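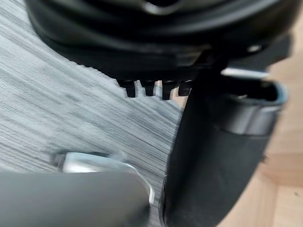 Wrist cam, Kuipers arm, black finger up beside the teeth. Streaky floor for free.

jaline_skeptic
So which finger are we grading? I get a black one, a gray one with a shiny bracket on it, and a large black blur.

torquewrench476
Both. Gray is the stock Amar, black is the Rerance. I've had them on the same wrist since April because I couldn't pick. The question is the camera. Swap it for the Jaline, or slow the arm down?

halfduplex
Slow the arm down. The floor is sharper than both fingers and the thing you're trying to hold. Your camera has excellent taste in flooring.

jaline_skeptic
Disagree. I ran mine at a crawl for 200 grasps and anything glossy still smeared. Fixed focus that close is a losing game. And I own the Jaline, so I get to say it's overpriced.

torquewrench476
You own it and you're telling me not to buy it?

jaline_skeptic
I'm telling you to buy mine.

Mirjam Verschueren
Before anyone spends money: what's your exposure set to? Lock it short, add a light, try the same approach again. Mixed fingers bother me more. I'd never trust force numbers from that pair.

halfduplex
Mixed fingers are fine – I've done 1000 cycles on a mismatched set.

Mirjam Verschueren
And how many did you log?

halfduplex
6.

torquewrench476
Exposure was on auto. I'm going to go sit quietly for a while. Will lock it and rerun with the same pair before I swap any fingers.

jaline_skeptic
Camera's still for sale.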